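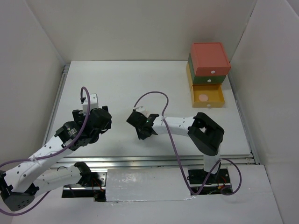
4. Setting up your league before the draft

Complete this section before you send invitations. Settings marked "locked" cannot be changed after the first pick is made.

4.1 Create the league

1. Sign in to Torkton and open League Office.
2. Select New League, then Hockey, then Keeper or Single Season.
3. Enter a league name of up to 40 characters.
4. Choose the player pool. Full Pool loads 1,225 skaters and goalies. Short Pool loads 672 and leaves out players on minor league contracts.
5. Select Save. The status line changes to Draft Pending.

Note: The player pool is locked. A prospect missing from Short Pool can be added later only through the waiver screen.

4.2 Set the roster and scoring

1. Open Rules and set the number of centers, wings, defensemen and goalies per team.
2. Enter a point value for each category. Leave a category blank to turn it off. A zero keeps the column on the standings page.
3. Set the weekly lineup deadline. The default is Tuesday at 5:00 p.m., league time.
4. If you are moving a league from Zimosel, select Import Rules and upload the settings file. Check goalie values by hand — Zimosel stores shutouts as a bonus on wins, and the import does not carry that bonus over.

Caution: Importing rules overwrites everything entered in steps 1 to 3.

4.3 Load keepers

1. Open Keepers and select a team.
2. Mark each player to be held and enter the round given up.
3. Repeat for all teams, then select Check Keepers.

Error 161 means two keepers on one team use the same round. Error 265 means a player is held by more than one team. Correct the entry and run the check again.

4.4 Set the draft order

Select Random, Reverse Standings or Manual. With Manual, drag the team names into order and select Lock Order. Traded picks are entered afterward, on the Picks tab (see section 5.2).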